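Sesunham Automation Help - Planning and Control
Topic: Release point drifts when placing parts into printed slot holders after extraction from a PC case
Tags: motion planning, compliance, grasp state, calibration

Posted by Deirdre McGrath

Our group maintains the planning software for a disassembly cell in which desktop computers are taken apart and the recovered parts are placed in a fixture tray. The tray has slot holders, each of which accepts one part edgewise. The task plan is written as a behaviour tree and is executed by Kiltari, our in-house sequencing layer, which calls a sampling planner for free-space motion and a Cartesian controller for the final approach.

The difficulty concerns the transition between extraction and placement. The grasp pose is estimated once, before the fingers close, and is then treated as fixed until release. In our logs this assumption does not hold. A long part turns slightly between the fingers while it is being pulled, and the error is carried through to the tray. Over 100 trial cycles, 33 ended with the part touching the rim of the slot holder and the force guard stopping the arm.

The following has already been attempted:

Reducing the extraction speed. This lowered the number of guard stops but did not remove them, and the cycle time became unacceptable.

Raising the gripping force. The parts turned less, but we are unwilling to go further with boards that are to be re-used.

Widening the force guard threshold near the tray. This was withdrawn after a slot holder was bent.

The case is laid on its side with the opening upwards, and the tray is to the left of it. The route from one to the other is therefore short, and the planner is inclined to pass very low over the wall of the case when a long part is in the gripper.

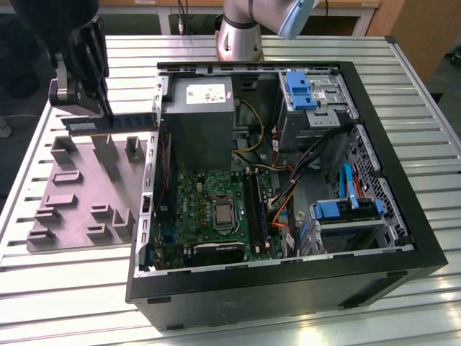 Gregor Gillies asked whether the held part is attached to the gripper in the collision model at the moment of grasping, or only after the retreat has been completed, as this alone would account for the low crossing.

It is attached after the retreat. I had not regarded this as relevant to the release error, but I accept that it should be corrected, and I have opened a change for it.

My principal enquiry remains as follows. Should the grasp pose be estimated again after extraction, and if so, by what means, given that we have wrist cameras on the arms and one fixed camera over the bench? Alternatively, is it considered better practice to leave the estimate alone and to make the insertion itself tolerant of the error? I would be grateful for replies from those who have run either approach for a sustained period. Our control loop has a fixed rate and cannot be altered this quarter.

Posted by Raffaele Longo

You should do both, but in a particular order.

The re-estimate should come first. Once the part has cleared the case, command the arm to a known viewing pose where the background is plain and the part can be separated from it without difficulty. Attempting to do this inside the chassis is not advisable. The wrist view is largely taken up by the gripper itself, and what remains of it is crowded with cables, connectors and small parts that change from one model of computer to the next. We spent a considerable period training a segmentation model for that view, and the result was adequate for finding memory slots and poor for judging the angle of a part already held.

For the viewing pose, fit a line to the long edge of the part and compare it with the line expected from the nominal grasp. Only the rotation about the axis through the finger pads needs to be corrected in most cases. The translation error is smaller and the insertion routine can absorb it. We add the correction as a fixed transform between the tool frame and the part frame, and all later waypoints are expressed in the part frame. If your waypoints are expressed in the tool frame at present, this is the change that will take the most time, and it is worth making properly.

On the extraction itself, I would recommend that the pull direction be taken from the slot and not from the tool. A pull that is a few degrees out of line with the connector will turn the part in the fingers at whatever speed it is carried out. Our procedure is:

1. Locate both ends of the slot in the wrist image and compute the slot axis.
2. Align the tool with the plane of the board before closing the fingers.
3. Close to position, then switch to force control.
4. Pull along the board normal with low stiffness in the two lateral directions.
5. If lateral force rises above the limit, stop, relax and realign. Do not increase the pull.
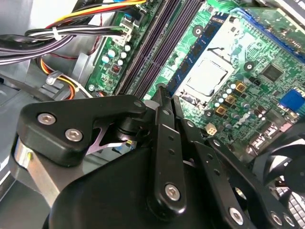 Kwok-wai Chu would add a check to step 2: where one slot is occupied and those beside it are empty, the detector may return the ends of an empty slot with a high confidence score, and the alignment will then be made to the wrong line.

That is a fair point. We reject any slot detection that has no part edge within it. The check is inexpensive and runs at the same rate as the detector.

With regard to the fixed camera, I would not use it for pose correction. It is useful for confirming that the case has not shifted on the bench between steps, and we use it for nothing else. Our calibration of the wrist cameras is repeated every month, and the residual is recorded in the cell log so that a slow drift may be noticed.

Posted by Tobias Esposito

just increase the grip force and put rubber on the fingers, worked for us

Reply from Deirdre McGrath

Thank you. As stated in the original post, a higher gripping force is not open to us for boards intended for re-use. Softer pads will be considered separately, although I would expect them to make the held angle less certain during insertion.

Posted by Kwok-wai Chu

I agree with the greater part of what Raffaele Longo has written. I should like to add a note on the insertion side, which has received less attention above and on which I believe the original poster could make progress without any new perception work.

A slot holder of the open, printed kind is forgiving along its length and unforgiving across its width. It is therefore sensible to set the stiffness of the Cartesian controller separately for each direction in the frame of the holder. Ours is stiff along the slot, soft across it, and moderate in the downward direction. The orientation gains matter more than the translation gains. If rotation about the slot axis is held rigidly, the board cannot settle against the wall of the holder and the force guard will act, as you have found.

We approach with a small deliberate tilt so that one lower corner of the board enters first. The controller then searches across the width until contact is felt on one side, records that position, and brings the board upright. The search is limited to 60 control cycles. If contact has not been found by then, the routine returns a failure to the sequencer, which goes back to the viewing pose for a new estimate. No more than 3 attempts are permitted before the operator is called.

Release deserves its own state in the behaviour tree. In an earlier version of our Noonan package, the fingers were opened and the retreat was started in the same action, and one fingertip would drag the board as it left. The two are now separate, and the retreat direction is taken from the holder frame.

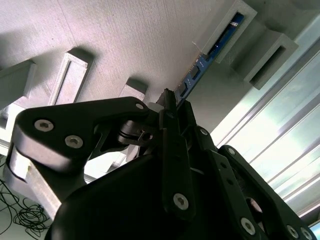

The holders should also be present in the planning scene as individual collision objects, including those standing next to the target. Many users represent the whole tray as a single box, and then switch collision checking off for the final approach in order to obtain any plan at all. The linkage of a parallel gripper is wide when open, and a neighbouring holder may be struck during release even though the board itself has been placed correctly. We generate the individual objects from the same drawing file that is used for printing the tray, so the two cannot differ unless a tray has been printed from an old revision. That did happen to us once, and the revision is now checked when the scene is loaded.

One caution about the correction transform described in the previous answer. It must be cleared on release. We omitted this, and the correction from one board was applied to the next, with results that took roughly a week to trace. The fault did not appear in simulation, where the grasp was perfect and the transform was always zero. We have since added random grasp rotation to the Hadisura test set, and I would advise doing the same before any change of this kind is moved to the cell.

Reply from Deirdre McGrath

I am obliged to both respondents. The waypoints are indeed expressed in the tool frame, so the work will be divided: the separate release state and the directional stiffness will go into the next Kiltari build, and the viewing pose will follow in the one after. I shall post the new guard stop figures in this thread when the second build has been tested.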